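4. Setting up the cutting station

Read this section before you unpack the Kovoleo rotary cutter. Set up the table first, then the mat, then the blade. If you fit the blade first you will be working around an open edge the whole time.

4.1 Choosing a table

The table should be flat and should not rock. Press down on each corner in turn. If one lifts, put a shim under the opposite leg or use another table.

For pattern pieces and quilt strips you need a clear working depth of 600 mm. A shallower table will do for small squares, but the long ruler will hang over the front and tip when you lean on it.

Note: Glass tabletops are not suitable. The mat slides on glass even when taped.

4.2 Laying the mat

1. Wipe the tabletop with a barely damp cloth and let it dry.

2. Unroll the mat and leave it flat overnight. Mats shipped in a tube keep a curl at both ends. Do not iron the mat or set it in the sun to speed this up – heat warps it for good.

3. Turn the mat so that the long side runs parallel to the front of the table. Leave a hand's width of bare table in front for resting your wrist.

4. Tape the corners. Masking tape is enough, and it peels off without marking most finishes. Where a corner keeps lifting, lay two strips across each other in an X. 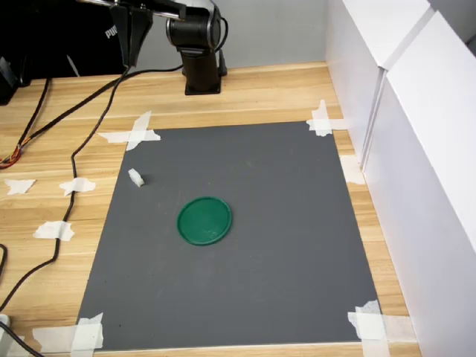
5. Push against the mat with your palm from the left and then from the right. If it shifts, press the tape down again or replace it.

Caution: Do not run the blade over tape. It drags the adhesive into the guard and the blade will stop turning freely.

4.3 Fitting the blade

1. Slide the lock on the handle to the closed position. A red dot shows when the lock is on.

2. Unscrew the nut on the back of the handle and lift off the washer. Note which side of the washer faces out.

3. Take one blade from the case by its center hole. New blades are lightly oiled and may stick together in pairs.

4. Set the blade on the post, then the washer, then the nut. Tighten until the blade turns with slight resistance.

Caution: Blades are sharp on the full edge. Keep the lock closed until the ruler is in place and your fingers are behind it.

4.4 Test cut

Fold a scrap of plain cotton once and lay it near the middle of the mat. Hold the ruler down with your spread hand, open the lock and roll the blade away from you in one pass.

Skipped threads at regular intervals mean there is a nick in the blade. Skipped threads at one spot only usually mean a groove in the mat. Move the scrap and cut again to find out which.

4.5 Replacement parts

Blades, pack of 3: order no. 252
Washer and nut: order no. 91

Both are stocked by Cidby and by the Breravley store. Used blades go back in the empty case, taped shut, and then in the trash.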